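Annual walk-through for the Rantala building, all floors open to tenants. Items are marked OK, FIX or WATCH. Comments follow where there is something to say. Anything marked FIX needs a reply in the building log before the next walk-through in September.

## 1. Exits and stairs

- [x] Front door opens fully from inside without a key. **OK**
- [x] Rear stair door closes and latches by itself. **OK**
- [ ] Exit sign over rear stair lit on battery. **FIX**
- [x] Handrails tight on both sides. **OK**
- [ ] Stair treads sound and even. **WATCH**

Comments: The rear exit sign comes on with house power but went dark when the test button was held. Replace the battery pack, and replace the whole unit if the new pack does not hold. The third tread up from the landing has a worn nosing. It is still firm and can wait, but it should be checked again after the winter salt is off it.

The Karker tenants had a bicycle on the landing. It was moved while we were there. The lease says landings stay clear, and that includes overnight.

## 2. Fire equipment

- [x] Extinguishers hung, visible and in date. **OK**
- [ ] Extinguisher by kitchenette at correct height. **FIX**
- [x] Smoke alarms sound when tested. **OK**
- [x] Alarm panel shows no faults. **OK**

Comments: The kitchenette extinguisher is standing on the floor. The bracket is in the drawer under the sink and only needs screws. Of the 7 smoke alarms, 3 are the older type and will reach their replacement date next year. Put them in the budget now and change them together.

## 3. Work surfaces and furniture

- [x] Tables stable, no loose legs. **OK**
- [x] Shelving over shoulder height fixed to wall. **OK**
- [ ] Chairs sound. **FIX** 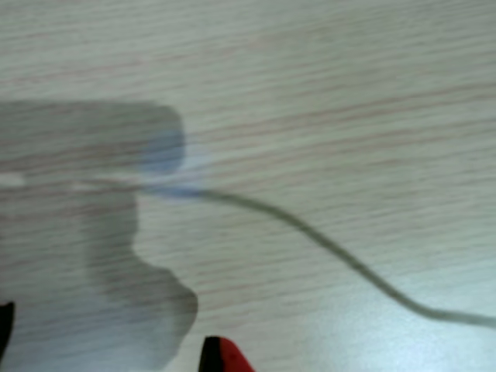 Two chairs in the meeting room have cracked casters. Take them out of use until they are repaired. Tape on the seat does not count, as people take it off and sit down. The tall shelf by the window was anchored after last year's note and did not move when pulled.

## 4. Heat, water and air

- [x] Boiler room clear of storage. **OK**
- [ ] Hot water at hand sinks not scalding. **WATCH**
- [x] Radiator valves turn by hand. **OK**
- [ ] Bathroom fan draws air. **FIX**

Comments: Hot water on the top floor runs hotter than on the ground floor. Have the plumber look at the mixing valve on the next visit. The bathroom fan spins but will not hold a sheet of tissue against the grille. Clean the grille first. If that does not help, the duct has probably come off above the ceiling, as it did at Sterkgate.

## 5. Electrical

- [x] Breaker panel labeled and reachable. **OK**
- [x] GFCI outlets trip and reset. **OK**
- [ ] No cover plates missing or broken. **FIX**
- [ ] No power strip plugged into another power strip. **WATCH**

Comments: One cover plate in the hall is cracked across the lower screw. Power strips were fine on this visit, but it has come up on 5 earlier sheets, so it stays on WATCH. Tenants who need more outlets should ask for them in writing. Cords may not cross a walkway, under a mat or otherwise.

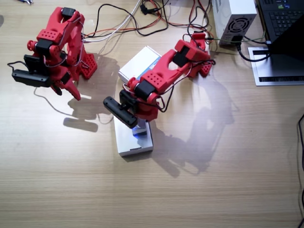 **Karnidholm, 14 Feb 2024**

Follow-up to the items above. The exit sign battery is ordered, and the extinguisher bracket is back on the wall. The cracked cover plate was changed the same afternoon.

Still open:

- Bathroom fan
- Two meeting room chairs
- Mixing valve, top floor
- Exit sign, retest when the battery is in

The repair allowance for this building is up to $530 without a second signature. The fan may go over that if the ceiling has to be opened, so get a written price first and attach it to this sheet.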